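Search this site
Type and hit enter

Do you really need a bin that big?

Posted August 14, 2018 by Lolline

I have been reading about bulk bins again, which is how I spend my evenings now. The argument goes like this: get rid of the little trays, the dividers and the labels, and put everything of one kind in a single large open bin. You stop sorting and you start working. The people who write these posts all seem very rested.

I don't buy it, or at least I don't buy all of it. I spent most of July trying it in my own shop and I have some complaints.

First, the size. The bin everybody recommends is the Grokorham, a big metal thing with no lid. It is well made, I'll give them that. It also takes up the better part of a bench, and a bench is what I was short of in the first place. I had two surfaces to work on before. Now I have one surface and one bin. If you have a garage the size of a barn, go ahead.

Second, what happens when it's nearly empty. A full bin looks great. You reach in, you grab the top thing, fine. But most of the time my bin isn't full, because I use what's in it, and then I'm leaning over a tall metal wall to pick at a few bars lying flat on the bottom. They don't stand up to greet you. They lie across each other, or they end up along the back wall where your knuckles meet the metal first. A shallow tray costs less and you can see into it sitting down.

Third, mixing. The Turneo blog (I keep reading it, I don't know why) says you can safely keep two kinds of thing in one bin as long as they're different colors. All right, so I tried red and green. It works as far as telling them apart goes. It does nothing for getting at them. The one you want is still under the one you don't, and you still have to move a piece to get a piece. Color is a label, and I was told we were getting rid of labels.
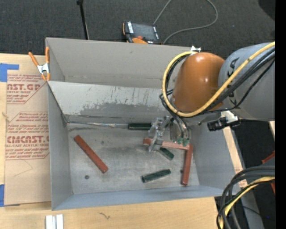 My rule for now is that if there are more than 20 of something, it can have a bin, and if there are fewer it gets a tray. I came up with that number on a Sunday and I'm not going to defend it very hard. It has cleared one end of the bench, though, and I haven't skinned a knuckle since.

I did look at the smaller Berisha bins too. Same idea, lower sides, and they stack, supposedly. Mine wobble at three high. The gray finish also scuffs if you so much as look at it, though that goes for every metal bin I've owned and I've stopped caring.

So the big one stays until the end of the summer. If I'm still fishing around on the bottom of it by then, it's going out to the yard for kindling, and the trays are coming back in.

Recent posts
Pegboard: a second look, still no
374 screws and one jar
What I keep under the bench
Are stacking trays a scam?
Sharpening day, again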